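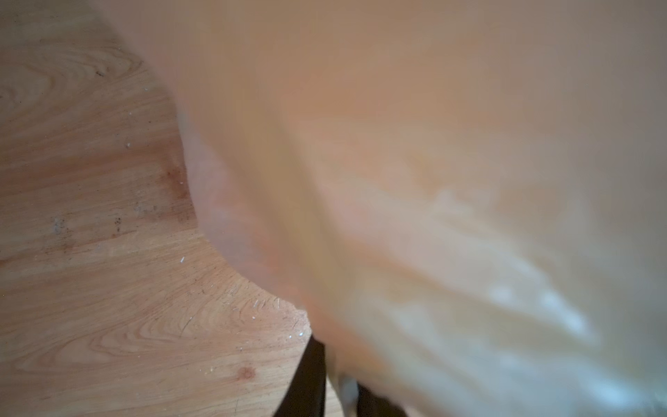
A hand and forearm at close range.

Hodcombe College, School of Social Studies
Everyday Shopping and the Household
Handout 4: The shopping diary as a source
Reading time: 4 minutes

This handout accompanies the fourth lecture and should be read before the November seminar. It deals with the written shopping diary: how it is set up, what it records well and where it misleads. Students who missed the third lecture, on till receipts, should read the notes for that session first.

1. What is meant by a diary

For the purposes of this module, a shopping diary is a record kept by a member of a household, in which each purchase is entered on the day it is made. A list written before going to the shop is a different kind of source. So is an account given from memory at interview. The three are often confused in older studies, and students should check the methods section of any paper they cite before calling its source a diary.

Most diaries ask for the item, the amount bought, the price paid and the shop. Some also ask who carried out the shopping and who the goods were for. These last two columns are frequently left blank, and a blank should be coded as missing. It should never be read as "self".

2. The Prarkulholm diaries

The main case for this session is the set of diaries gathered at Prarkulholm by Mhairi MacBrayne and Adaeze Mohammed. It covers 26 households and holds 1,698 entries. Each household was given a ruled notebook and a pencil, with one page of written guidance inside the cover.

MacBrayne and Mohammed report that fresh fruit and vegetables were the hardest goods to record. Tins and packets have a name and a weight printed on them. Loose goods do not, and diary keepers wrote such things as "pears, a few" or "veg for the week". The authors kept the keeper's own words in one column and placed a standard code in a second. This is good practice, and students should follow it in the assessed exercise.

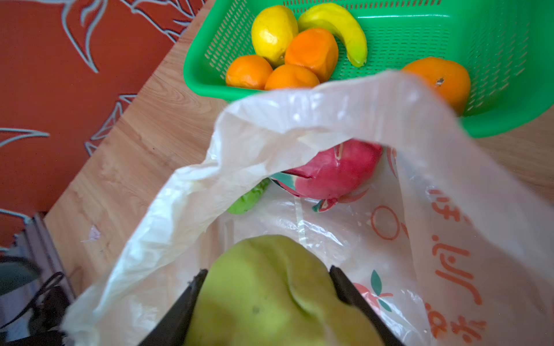

A related difficulty is the small top-up purchase. The large weekly shop is usually entered in full, often with the receipt to hand. A single item bought on the way home is easily forgotten, particularly when it is eaten before the notebook is next opened. Beathag Laing has argued that under-recording of this kind is greatest in the second half of the diary period, when interest has worn off. Lyle Greenberg takes the opposite view and places it in the first few days, before the habit has formed. Both papers are on the reading list — the seminar will ask you to defend one of them.

3. Shared and gifted food

Food enters a household by routes other than purchase. Neighbours pass on garden produce, relatives bring a bag of shopping, and workplaces send staff home with leftovers. A diary that asks only about money spent will miss all of this. The Geddes notebook, a later design, adds a page headed "Came into the house" for such items. It is longer to complete, and fewer households finish it.

4. Assessed exercise

Keep a diary for your own household for one week, using the blank form supplied in the lecture. Write a commentary of between 1,000 and 2,000 words. The commentary should discuss at least two entries you found hard to make and explain how you coded them. Names of other people in the household must be removed before submission.

Questions about the form should go to Euan Forsyth at the module office. Requests for extra time are handled by the School and cannot be agreed by seminar tutors.

Related handouts
Handout 2: Markets, stalls and the corner shop
Handout 3: Till receipts and what they leave out
Handout 5: Interviewing about meals
Coding loose goods: a short guide

This site uses cookies to remember your settings. By continuing to browse you agree to their use.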